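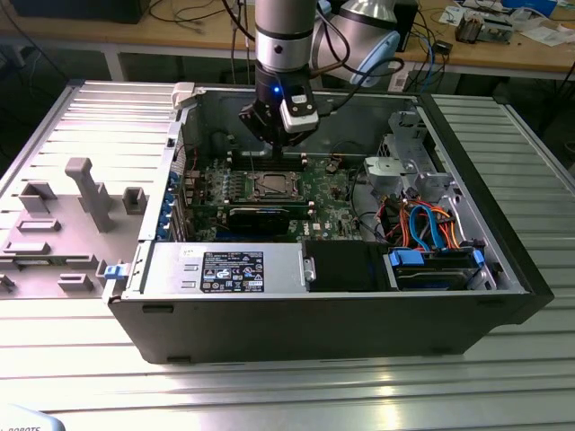

How many marks does a competitor need for the Grulanix regional certificate to be issued?
The pass line is 90 out of a possible 120 on the practical module, and the certificate is released once both judges have signed the sheet.

Ticket 2632
Subject: Certificate not issued, skills competition regional heat
Opened by: Beca Beddoe
Assigned to: Naveed Sethi
Status: Open

Beca Beddoe
My trainee sat the joinery heat at Rovberg in March. The portal says "result pending". I was told it would clear overnight. It hasn't. I've logged out and in again as your help page suggests, and I don't see how that was ever going to help.

Naveed Sethi
Both judges' sheets are on the system. I've re-run the results job. Please check again in 30 minutes.

Beca Beddoe
Checked. Still pending. Are you sure both sheets are signed, or only uploaded?

Naveed Sethi
Fair point. Kamran Kakakhel's is signed. Hina Sandhu's is uploaded with the signature box blank. I've sent her a reminder.

Beca Beddoe
So the job you re-ran could never have worked. Did the first reminder go out at all?

Naveed Sethi
It went to an old address at Durrani. Corrected now.

April 28, 2018
Naveed Sethi
Sheet signed, certificate released. Closing.

Beca Beddoe
Please don't close it. The certificate has come through, but it says "Bricklaying". Entry form attached again, page two, where it plainly says joinery.

Naveed Sethi
Reopened and passed to Rizwan Gilani, who looks after the trade codes.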